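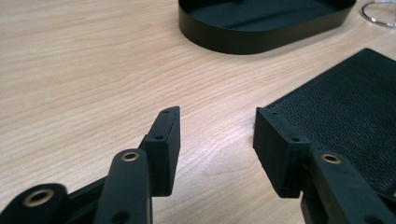

The sign-out table, with the black tray and the textured mat.

Part-time key desk and front office assistant
Joraneo Studios
Posted 1/11/19

We're looking for someone to run our key desk! Joraneo is a shared building for people who make things: potters, a bookbinder, two guitar repairers, a letterpress shop, a woman who restores clocks and a rotating crowd of painters who never seem to go home. There are 20 studios on three floors, plus the kiln room, the freight elevator, the loading door, the roof and the bike cage. Everything locks. You would be the person who knows which key goes where.

The job is bigger than it sounds, and a lot more fun. The key desk is where everybody stops. People come by to sign out the kiln room and stay to tell you what cracked. Visitors ask for directions, delivery drivers need the loading door, and a new tenant on move-in day needs pretty much everything at once. If you like people and you also like a drawer where every item has its place, you will have a very good time with us.

What you'll be doing

Signing keys in and out of the tray and writing it in the book. We still use a paper book, and we're fond of it.

Keeping the tags straight. Our shared keys go by color, and the colors need to mean the same thing on the ring, in the book and on the wall chart. At the moment they mostly do. Your first real project will be a full re-labeling, top floor to basement, and you'll have a free hand in how it gets done.

Walking the building at opening and closing. It takes a little under an hour if you don't stop to talk, and you will stop to talk.

Getting copies cut at Nambiar Hardware on Colgate Street, then trying every copy in its lock before it goes into service. Please take this part seriously. A key that nearly turns is worse than one that won't go in at all.

Answering the phone, sorting the mail and booking the freight elevator. On the first Saturday of the month we open the studios to the public, and you'd help set up the welcome table.

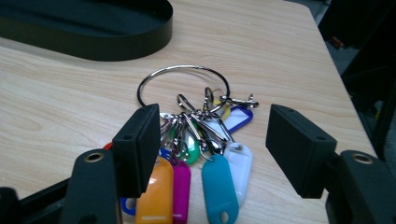
The shared ring, color tags and all. You'll know it by heart in a couple of weeks.

About those tags: the system was started by Dariusz Wróbel, who has looked after this building for 14 years and is moving to three days a week. Dariusz can pick the basement key out of his pocket in the dark. He'd like the next person not to need that skill, so he's staying on through the spring to hand things over properly. He knows which doors swell in the summer, which locks want graphite and which ones want to be left alone, and most of it has never been written down. Writing it down with him is part of the job, and we think it's one of the best parts.

In December we took over the Jokora annex across the courtyard, which adds 13 more doors to the list. The keys came to us in envelopes, some marked and some not. If that sentence made you want to come over here with a pack of blank tags and a pen, please apply.

Who we're hoping to meet

You don't need experience with locks. We can teach you that, and Dariusz will teach you more than you asked for. We do need somebody who is careful with small things and friendly with strangers, and who will say no kindly when a person without a booking wants the roof key "for just a second." (There will be one of these every week.)

You should be able to climb stairs several times a shift, lift a box of mail, write so that other people can read it, and use a basic spreadsheet. We would love it if you've worked at a front desk, a library, a theater, a tool crib, a school office or a hotel, but if you've simply been the organized one in your family for years, tell us about that. A second language would be a great help — tenants and visitors here speak quite a few.

If you have trouble telling some colors apart, please don't let the tags put you off. We plan to add numbers during the re-labeling and would be glad to have your input on what works.

Hours and pay

Four shifts a week, 4 hours each. Mornings or afternoons can be discussed, but we need the same pattern each week so tenants know who they'll find. One of the shifts falls on the open studio Saturday in the weeks we have one. Pay is hourly and depends on experience, and we'll give you the figure in our first phone call so you can decide before you spend a bus fare on us. After three months you may use the shared workroom outside your shifts at no charge, and any unclaimed kiln space is yours to fill.

How to apply

Send a short letter to Hema Iyengar, office manager, or drop it through the mail slot by the front door. One page is plenty. A resume is welcome but not required. Please tell us which days you can work, when you could start, and about something you once put in order, whether it was a garage, a seed collection or a choir's sheet music. Hema reads every letter herself and really enjoys them.

We'll invite a few people to come in, meet Dariusz, walk the building and have coffee with whichever tenants are around. We will write back to everyone, including those we can't invite this time. The position stays open until it's filled.

Questions before you apply? Call the front office any weekday morning and ask for Hema. If she's up on the third floor, leave a message and she'll call you back the same day.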